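Chapter 5
Taking a Desktop Computer Apart: Storage Drives and the Main Board

A desktop computer that has reached the end of its service life still holds parts of value. This chapter deals with the first stage of disassembly, in which the case is opened and the drive is separated from the rest of the machine. Students should have finished the safety exercises in Chapter 4 before starting.

Each part that leaves the case must have a place to go. At the Rindley training shop, parts are held upright in gray fixtures with raised tabs and slots, so that labels can be read and edges are not damaged by contact with the bench.
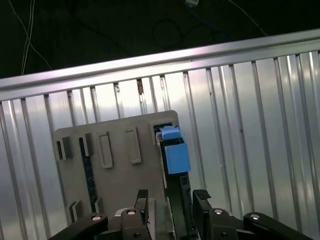
Stodcombe raised an objection to this practice when the chapter was in draft: a fixture is only worth its bench space if students return the part to the same slot every time, and a plain padded tray would serve a small shop just as well. The point is a fair one. Shops that handle fewer than 36 machines in a term may use trays, provided that each tray is marked with the number of the machine.

Before the side panel is removed, the power cord must be unplugged and the case laid flat with the open side facing up. In this position the power supply, the main board, and the drive cage can all be reached without turning the case again. Cables should be moved aside by hand and never pulled by the wire.

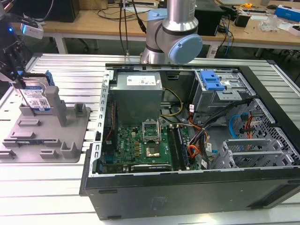 The drive is taken out before any work begins on the main board. Many desktop cases hold the drive in a plastic caddy or rail, which is released by a latch and needs no tools. Once the drive is out, its serial number is entered on the work sheet and the drive is set aside for data removal, as described in Section 5.3.

Key terms: caddy, drive cage, expansion slot, fixture, processor socket, SATA cable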